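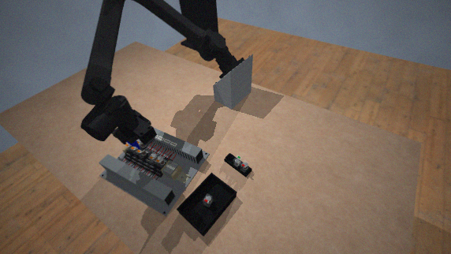 Filed under: Workshop Notes / Finishes

July — Zelcombe shop, bench notes on the oil finish trial

The second round of test boards was completed this morning. The purpose remains to determine whether the Briritz hardening oil may replace the Brosden varnish on the reading room shelves. All boards were cut from the same ash stock and sanded to the same grit before coating.

Board A received three thin coats of oil, wiped off after 28 minutes each. The surface is even, with a slight yellow cast at the end grain. Board B received the same oil, left on for 105 minutes before wiping. It remained tacky overnight and had to be rubbed down with a gray pad. The longer interval is not recommended.

Board C carries the varnish and serves as the control. It shows two runs near the lower edge. These were caused by an overloaded brush and should not be held against the product. 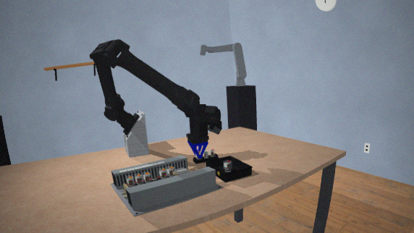
Light wooden table, with the arm and blue gripper above it.

Water spotting was checked at 5 hours. Board A showed a faint ring, which was gone by the afternoon reading. Board C showed no mark. Board B was not tested.

The cost comparison is not yet complete. The Chuang order included 92 shelf boards, and the quantity of oil required for both faces has to be worked out again — the earlier figure covered the top faces only.

Oily rags are to be laid flat outdoors to dry and must not be placed in the bin by the door. One was found there at 4 p.m.

Next: repeat Board A with a fourth coat, and request the safety sheet for the thinner.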